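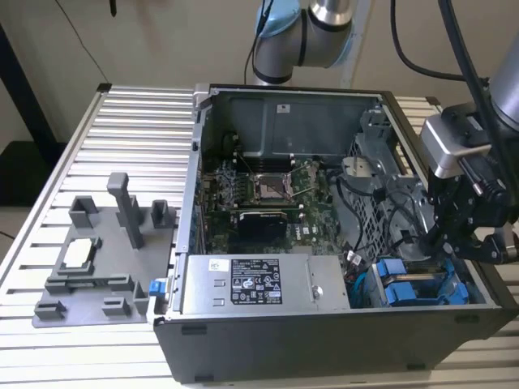
工单 1395：拆旧台式机，夹爪碰到线就犯傻

状态：处理中（我自己又从“已解决”改回来的）
产品：Prirusico 控制软件，双臂工作站
站点：Stoltincombe 翻新车间，二号台
优先级：中
标签：抓取失败、线缆、托架、力控

大家好，又是我。先说一下情况，免得支持那边的同事再去翻我以前的工单（以前那几张写得太乱了，我自己都看不下去）。

我们车间收旧办公电脑，能修的修，修不了的拆件。拆件这活说白了就是家务活的亲戚：没什么技术含量，可是每一步都要手去摸。开盖、拔线、抽硬盘、下内存、取处理器、擦灰、装袋。去年老板问我，这些活机器到底能不能干，我说给我一个台子试试，于是就有了二号台。这张工单就是从那时候一路滚过来的问题里面，最让我睡不着的一个。

现象：机箱侧躺在台上，机械臂从上面下去，抽硬盘托架基本顺利，蓝色的托架颜色显眼，视觉一找一个准。但只要目标是线，或者目标旁边有线，结果就看运气。有时候夹住了拔不出来，有时候拔出来的是隔壁那根，还有时候夹爪停在半空，日志里写“目标置信度不足”，然后就那么悬着，跟我小时候站在冰箱门口不知道要拿什么一模一样。

环境信息（上次被批评没写全，这次补上）：
控制软件是 Prirusico 的稳定版，不是测试版。
夹爪指垫是 Hollenstein 的软垫，换过一次。
腕部相机标定过，八月又标了一遍。
台面是铝型材拼的，带槽，机箱会在上面滑一点点，后面会讲到。
机器来源主要是 Pallolia 那边退下来的一批办公机，型号不统一，这也是麻烦的一部分。

已经试过的，按先后写：

第一步，重启。别笑，你们一定会问。重启了，控制柜和工控机都断电重上，没变化。

第二步，重新标定手眼。标完之后对着标定板跑得漂漂亮亮，我还拍着桌子跟同事炫耀了一下，结果换上真机箱，第一根线就抓空了。所以我基本把标定排除了，板子上准，线上不准，那问题多半在“线”这个字上。

第三步，换灯。机箱里面的金属件反光挺烦人的，我把顶灯换成了带柔光罩的。托架识别明显稳了，线的情况好了一丁点，也可能是我心理作用。

第四步，调夹持力。默认力度夹接头会打滑，调大以后不滑了，可是接头上的卡扣也跟着遭殃，我赔进去一根好线。调回来了。这里我想吐槽一句：界面里那个力度滑块只有“轻、中、重”，我们干活的人需要的是轻和中之间的那个地方啊！

第五步，把机箱固定。前面说了台面会滑，夹爪一使劲，机箱就跟着走，等于目标自己挪了窝，软件还傻乎乎地往原来的坐标去。我加了挡块，抽托架的时候效果立竿见影，以前抽到一半会卡住，现在顺多了。要是有别的站点也在用型材台面，请直接抄作业，别像我一样先怀疑算法怀疑了一个星期。

第六步，把任务拆小。原来我让它“拔掉所有数据线”，太贪心。现在改成一次一个动作：先把挡路的线拨开，退回来重新拍，再夹接头，再拔。慢是真慢，但是日志终于看得懂了，哪一步翻车一目了然。

做完第六步我高高兴兴地把工单关了。关完的第二天早上，换了一台线多的机箱，又不行了。所以就有了这次重开。

重开之后的测试：

我认认真真跑了一轮对照，同一台机箱，动作只有一个，拔硬盘这头的数据线接头，每次人工插回去，线的走向故意摆得不一样。跑了 20 次，成了 8 次。失败的里面，大部分是夹到线身没夹到接头，线是软的，一拉就弯，力传感器读到的数值又挺像“正在拔”，于是软件乐呵呵地报成功。报成功啊各位！我宁可它报失败，报失败我会过去看一眼，报成功我就去泡咖啡了，回来发现后面的步骤全在一根没拔下来的线上做。

这一点我想单独拎出来请你们看：成功判定的逻辑是不是只看力和位移？能不能在退出来以后再拍一次，确认接头确实离开了座子？人拔线的时候其实也是这么干的，拔完低头瞄一眼，或者听那一声响。夹爪没有耳朵，那至少让它瞄一眼吧。

另外一个现象，扁的数据线横着绕过主板的时候，软件喜欢把它分成两段来认，中间被别的线压住的地方就断了。它以为是两根线，挑了离夹爪近的那“一根”去夹，也就是夹在线的半腰上。我把识别的叠加结果导出来附在工单里了，两段颜色都不一样，一看就懂。

我自己的临时办法（丑，但能用）：让机器只干它擅长的，抽托架、搬壳子、把拆下来的件放进工装的格子里；拔线这一步弹个提示，让人来。人拔一把线也就一口气的工夫，机器站旁边等着。老板问这样算不算自动化，我说算半个。他说半个也行，但半个的钱他只想付一半，嘿嘿，这个你们跟销售去聊。

所以我的问题归纳一下：

一，成功判定能不能加视觉复核？
二，力度能不能给数值输入，别只给三档？
三，线被压住的时候，有没有办法让它先拨一下再认？我在第六步里是手写的拨线动作，位置全靠我猜。
四，你们那边到底有没有人在真机箱上拔过一整箱的线？我是真心问的，没有阴阳怪气的意思，想知道我是不是在要一个现在还不存在的东西。
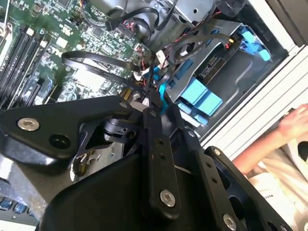

Gunther Kohlhase：第四条先答，拔过，一整箱没有拔完过。我们内部的结论跟你差不多，硬的件可以放心交给机器，软的东西目前要有人盯着。成功判定你猜得对，现在只看力和位移，视觉复核在测试版里有一个开关，默认是关的，因为会拖慢节拍。我可以给你们站点单独打开，你跑一轮看看值不值。三档力度的问题已经转给做界面的同事，配置文件里其实能写数值，我把字段名放在私信里，改之前请备份。还有一件事想请你确认：你说夹到线身时力的读数像在拔，能不能把那几次的曲线发过来？我想看看有没有一个突然掉下去的台阶。接头真脱开的时候应该有，线被拉弯的时候应该没有。

我的回复：

谢谢谢谢，这个回答比我预想的实在多了！曲线我翻出来了，你说的台阶真的有，成功的那几次都有，非常清楚，像下了一级楼梯。失败但报成功的那些是一条慢慢爬上去再慢慢下来的坡。我以前怎么就没把它们叠在一起看呢……附件已经传了，文件名我改成了能看懂的。

有一条例外，我标红了：一根接头本来就没插紧的线，脱开的时候几乎没有台阶，但它是真脱开了。所以光靠台阶判断也会冤枉好人，视觉复核我还是想要。

开关打开之后我重新跑了，还是同一台机箱，还是同一个接头。说实话成功率没怎么变，该夹空还是夹空，可它不再瞎报成功了，夹空就老老实实报夹空，然后退回来重拍重试。就这一点，我的心情好了一大截。慢也是慢了，每次拔完都要退出来看一眼，节拍拉长，但二号台本来就不赶节拍，它夜里干活，我白天收件。

力度写数值也试了。备份了，放心，备份了两份。在轻和中之间找到一个点，接头不滑，卡扣也没再坏过。我先不把数值写在公开工单里，因为每家指垫磨损不一样，怕有人照抄把线头捏碎了来找我。

Gilang Lubis 在我们内部群里也插了一嘴，他觉得我们方向有点拧，与其教夹爪认线，还不如在收件的时候就让人先把线全拔了再上台，反正开盖也要人。我觉得有道理，可是又有点不甘心，开盖、拔线都给了人，机器剩下的活就跟传送带差不多了。我跟他在茶水间争了半天，最后折中：线多的机箱人先拔，线少的让机器试，试不成就弹提示。分拣的标准目前就是我看一眼，嗯，又是人。

顺便回答好几个站点私信问过我的问题，二号台现在究竟能干什么，我按实际用下来的感觉写一下，别当官方说法：

抽硬盘托架：可以放手。前提是机箱固定好，不然回去看第五步。
下内存：可以，但两头的卡扣要先开，我们是人开的，机器只负责往上提。它自己开卡扣我试过，别试。
取处理器：我不让它碰。插座里那些触点太娇气，拉杆抬起来以后底下就露着，夹爪在上方晃一下我都心惊肉跳。处理器都是人先取走，再上台。
拔线：看上文，全篇都在讲这个。
擦灰：试过让它拿着刷子扫，刷子是拿住了，灰从左边扫到了右边。
把件放进工装：特别好，比我放得整齐，我承认。

有人问过我家里能不能也来一台，洗碗叠衣服什么的。我的看法是，碗也许快了，衣服跟线是一家的，软塌塌的，一碰就换个样子，等哪天它能在我的机箱里干干净净拔完一整箱线，我再考虑把毛衣交给它。

还有成本的事，因为老板会看这张工单，我写明白点：这一轮改动花掉的是 2000，主要是挡块、柔光罩和一套新指垫，不含我的加班（老板你看到了吗）。

Gunther Kohlhase：曲线收到，台阶很漂亮，坡也很漂亮。我们打算把“力的突降”和“视觉复核”合在一起做判定，两个都说脱开了才算成功，只有一个说脱开就算存疑，弹给人看。你标红的那一条正好会落进存疑里。拨线的事还没有好办法，请继续用你手写的动作，如果愿意的话，把它导出给我们，我想看看你是往哪边拨的。擦灰那条我转给同事看了，他们很喜欢。

我的回复：

导出了，附在下面。拨的方向基本是朝着线松的那一边，我是先用自己的手指头拨一遍，记住往哪边走不费劲，再写进去，没有什么学问。要注意的是蓝色那根细线别跟着一起拨，它绕在托架旁边，拨过去就会挡住托架的出口，我吃过亏。

存疑这个档我喜欢，我们车间里本来就有一个筐叫“存疑”，专门放说不清好坏的内存条，现在机器也有了。

工单先别关，我想等合并判定的版本下来以后，用同样的办法再跑一轮，结果贴在这里。二号台这边的配置和日志都留着没动，远程进来看的话请挑下午三点以后，上午机械臂归人用来搬壳子，别跟他们抢。

状态更新：等待新版本。下一步操作人：我。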